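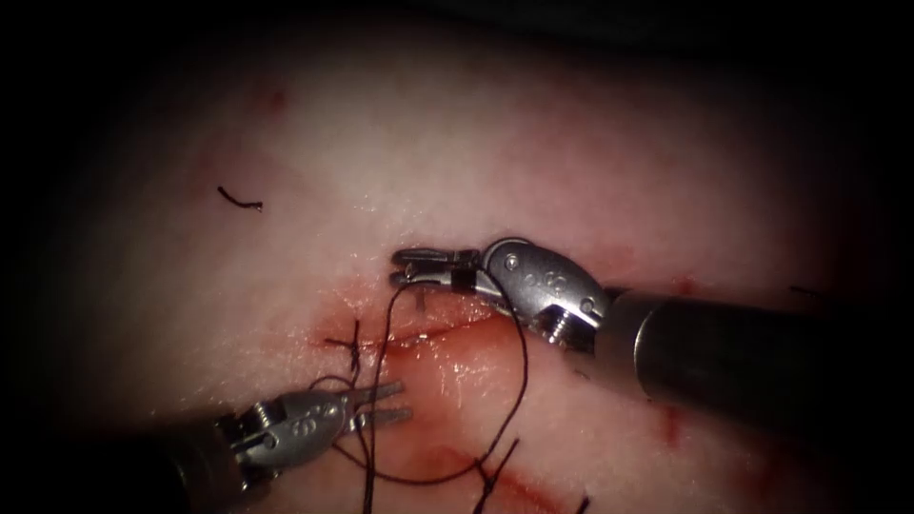
**Gripper lets go of the thread mid-stitch, software says everything is fine**

Posted by Edith Rengifo

We run automated suturing on practice pads, and the controller is a Meto on version 82. It used to manage a whole row without supper going cold. Now the jaws let go halfway through a loop, the log cheerfully reports "grasp held," and the arm carries on tying a knot in thin air. No alarm, no stop. I've swapped the thread and rerun the jaw calibration, and I've spoken to it sharply.

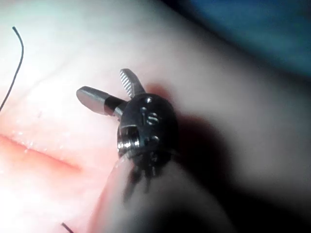
The instrument has seen around 80 sessions, if that matters. Is this wear or software? I'd like to know before I order another one and have to explain the bill.

---

**Hortensia Echeverri**

Could be either, so test the cheap one first. Power down, lock out the arm, and check the drive cables at the wrist for fraying or slack. A stretched cable lets the motor reach its "closed" position while the jaws are still thinking it over. The Meto log only knows where the motor is, so "grasp held" means "I asked nicely."

If the cables look good, put a scrap of thread in the jaws, command a close, and tug it with tweezers. Do it 2 more times with the wrist bent. Ours held beautifully when straight and dropped everything at an angle – that was cable tension, and a replacement instrument cured it.

Whatever you find, set a thread-loss stop. An arm that doesn't know it has failed shouldn't be choosing its next move.
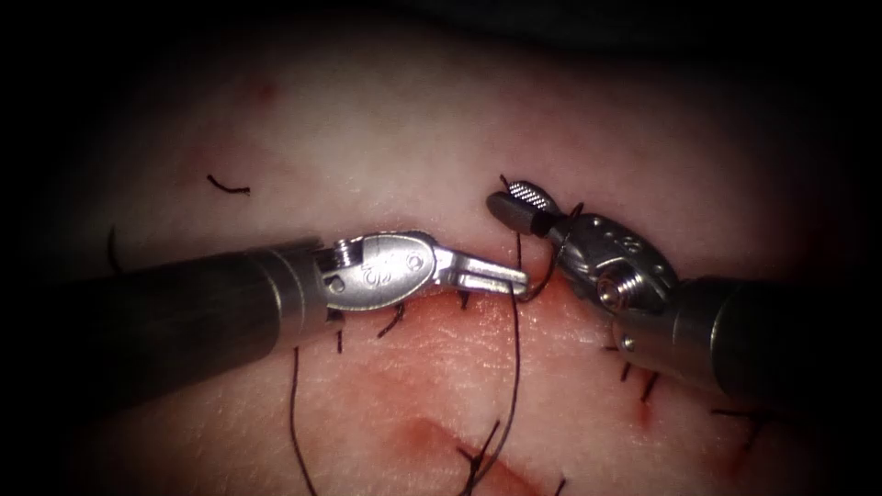 *A loop of thread between the jaws, both instruments at the stitch line.*

---

**pirell_fan**

Mine did this. Turned it off and on. Fine since February.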